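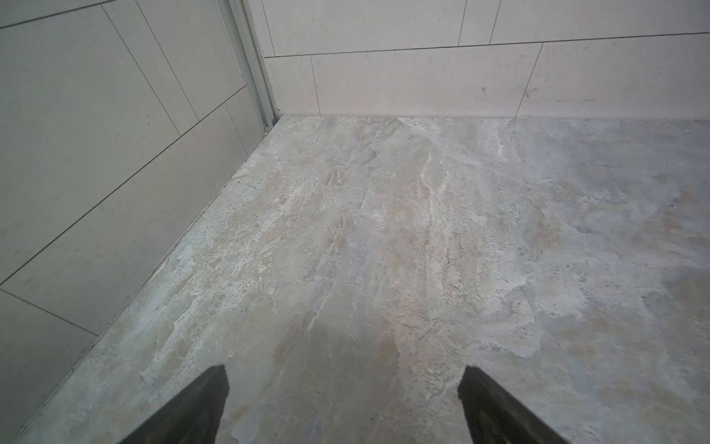 Undcombe Shared Workshop, build tickets
Ticket 633: Floor pickup arm stops short of the floor or drives into it
Opened by: Hoi-yan Shih
Assigned to: Bakari Ogola
Status: open (was closed, reopened by Torunn Rustad)

Hoi-yan, 9:40 am
Arm on the home build will not settle at a steady height over tile. The job is simple: come down with the fingers open, close on a dropped washcloth or bottle cap, lift. On the bench it does this all day. Over the tile it either closes in the air or keeps going down until the motor complains. Same code, same speed, same arm. I have been told twice that the height sensor is "known to be good." I would like to know who knows that and how.

Bakari, 10:15 am
It is a good sensor. We have 3,754 logged readings from the bench and the spread is tiny. My guess is the mount. Check the two screws behind the wrist and run the Filtier calibration again.

Hoi-yan, 11:30 am
Screws were tight. I loosened them and tightened them again so that this can't be suggested a second time. Calibration passed, as it has every time, including the times right before it hit the floor. All 3,754 readings were taken over a sheet of brown cardboard. I don't see what they tell us about anything except cardboard.

Eduardo Belmonte, 11:50 am
Could the floor be the problem? If you look at the wrist camera view, that marble-look tile has a slight shine to it and the veining runs all over the place, bright white through the middle, tan and peach lower down, bluish gray off to the right. An optical sensor that reads light bouncing back is going to get a different answer depending on where you point it.

Bakari, 12:05 pm
The maker says it works on any indoor surface.

Eduardo, 12:10 pm
They would.

Hoi-yan, 2:20 pm
Did a proper test. Fingers open, wrist held at one height, arm clamped so it could not droop, 101 readings over each of three patches: the white vein, the tan area, the bluish gray area. Tan was fine. Gray was fine but a little high. White vein was all over the place and dropped out completely now and then. When it drops out, the code keeps the last number and carries on down. That explains the driving into the floor. It does not explain closing in the air, so please don't close this yet.

Bakari, 3:00 pm
Pushed a fix. On a dropout the arm now stops and waits for a fresh reading. Closing.

Torunn Rustad, 4:45 pm
Reopening. She asked for it not to be closed and it was closed. Also, I ran the new version near the back wall and it still shut its fingers early on two out of six tries. The stop on dropout does work, I will give it that. It stopped so firmly on one run that I thought it had died.

Kiprono Kimaro, 5:10 pm
Not my project but I had the same thing on a window cleaner. Is the early close only near the wall? There's a metal channel standing in the corner. Mine used to pick up a reflection off bare metal from the side and think it had arrived.

Torunn, 5:25 pm
Maybe. I'm not sold. The channel was well off to the side on at least one of the bad tries. The back wall is light tile too, so it could be that, or it could be something we haven't thought of. I don't want "reflection" written into the notes as the cause until somebody covers the metal and shows a difference.

Hoi-yan, 6:40 pm
Covered the channel with a dark towel. Ten tries, one early close. Uncovered it, ten tries, two early closes. I would not bet lunch on that.

Bakari, 7:05 pm
We could switch to the Ondach vision add-on and have it find the floor from the camera. It's supposed to handle patterned surfaces.

Hoi-yan, 7:15 pm
Supposed to by whom? It wants to see edges, and this floor is nothing but streaks that look like edges. I'll try it if you install it, and I want to see it run over the white vein before anyone calls it done. Meanwhile my vote is a cheap touch switch on one fingertip. When it touches, stop. I can test that with my thumb.

Torunn, 7:20 pm
Seconded.

Open items
Fingertip switch: Hoi-yan, part is in the drawer marked Were
Repeat the towel test with more tries, and cover the wall tile as well: Torunn
Redo the bench readings on a spare piece of shiny tile and retire the cardboard: Bakari
Vision add-on: on hold until the switch has been tried
Ticket stays open until Hoi-yan closes it.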